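Prenico Center for Household Studies
Garment Care and Home Organization
Course Handout, Unit 5: Sorting and Hanging Mixed Laundry

Instructor of record: Savvas Andreadis
Required reading: Komis, Chapter 2; Drakos, "Knits and Wovens in the Home" (course packet, p. 149)

5.1 Purpose of the unit

Students completing this unit are expected to sort a mixed load of clothing, select a suitable method of storage for each piece, and hang a lightweight top without stretching the neckline. The work is carried out in a furnished living room, as most households have no separate laundry room and finish their clothing wherever a table can be set up.

5.2 Preparing the work surface

Clear one table completely before any clothing is brought to it. A light-colored top is preferred for dark garments, and dark lint should be wiped away before white pieces are laid down. Toys, bottles and small dishes are to be moved to a side table and remain there until the session is over.

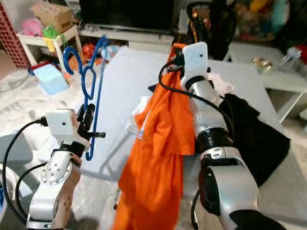
Hangers should be kept within reach of the table and all turned the same way. Plastic hangers are adequate for T-shirts and other light tops. Coats and heavy jackets require a broader shoulder and are treated in Unit 6.

To hang a T-shirt, insert the hanger from the hem upward and bring the hook out through the neck opening. Forcing the hanger down through the collar is a common cause of stretched ribbing and will be marked down in the practical assessment.

5.3 Sorting by fabric

Separate the load by fabric first and by color second. Knitted pieces are set apart at this stage. A knit should be supported from beneath when it is moved; lifting it by one corner allows the weight of the cloth to pull on a few stitches - the damage is seldom noticed until the piece is next worn. Students should inspect the lower edge of each knit for fuzz and loose yarn, and should not trim any yarn before it has been checked for a dropped stitch.
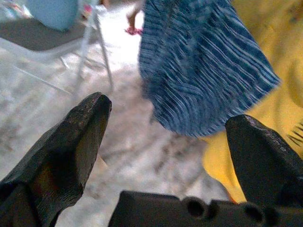

5.4 Moving garments between stations

Pieces of different colors may be carried together once they are known to be dry. Gather the cloth toward the body and keep trailing ends clear of the floor. Low furniture, such as children's chairs, should be placed outside the walking path, and the legs of a folding table should be checked before the top is loaded. Standing fans are to be kept well away from hanging cloth.

A garment left in a heap on the table is recorded as unfinished. Spread it flat, smooth it from the center outward, and then fold or hang it according to the Skullari chart distributed in Unit 4.

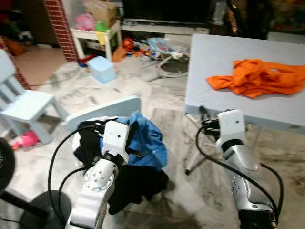
5.5 Practical assessment

Each student will be given a mixed load and 40 minutes in which to complete it. Written notes may be consulted. Completed work is to remain on the table until it has been inspected by the instructor.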